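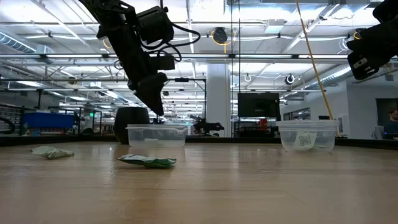 Snack wrappers, clear tubs and other questions you keep sending me

26/03/2020
By Jade Carrier

My inbox has been full of tidying questions this month, mostly from people who share a work table with other people who eat at it. I've answered the ones that come up most.

Do you really sort snack wrappers? Aren't they all just trash?

Mostly they are, yes. Where I live in Griston the curbside bin won't take crinkly wrappers at all, so mine go in the trash. But I still keep them in their own tub during the day, away from paper, because one greasy chip bag will ruin a whole pile of paper that could have been recycled. Ask your own town what it takes - the rules in Thibodeau are different from ours and it's only 18 miles away!

Why clear tubs?

I went through a phase of cute lidded baskets (August, never again) and found a banana in one of them. With a clear tub I can see what's in there from across the room and so can everybody else. People also stop asking me which one is for what, which has been lovely.

What size should I get?

Smaller than you think. I like one low rectangular tub and one deeper round bowl. The low one is for wrappers and the round one is for paper, which tends to spring back open if you don't give it some sides to lean on. If you buy huge ones you'll never empty them.

Do I need labels?

I don't use them. I bought a roll of 120 stickers once and I think I have about 103 left. If your crowd needs labels, put them on the front and write big.

Should I flatten wrappers or fold them?

Flatten! Run your hand over them on the table and drop them in. I used to fold mine into those little triangles, and it's fun for a minute, but they pop open again and you've spent your whole coffee break on it. Shake the crumbs into the trash first.

How do I get crumbs and greasy spots off a light wood table?

Dry cloth first to pick up the crumbs, then a barely damp one with a drop of dish soap, then dry it right away. Go with the grain. If the finish is shiny you'll see every streak when the overhead lights are on, so crouch down and look across it before you put the cloth away.

What about receipts and printed paper?

Plain printed paper goes in the paper bowl, folded once. Receipts I throw out, at least the slick kind. My sister at Flillgate saves hers in an envelope for taxes, and good for her.

How often do you empty everything?

End of the day for wrappers, Fridays for paper. It takes me 40 seconds, I timed it.

Can I wash the tubs in the dishwasher?

Check the bottom for a symbol. I wash mine by hand in warm water - I put a Brilum one through the hot cycle and now it rocks when you set it down. I use it for clothespins.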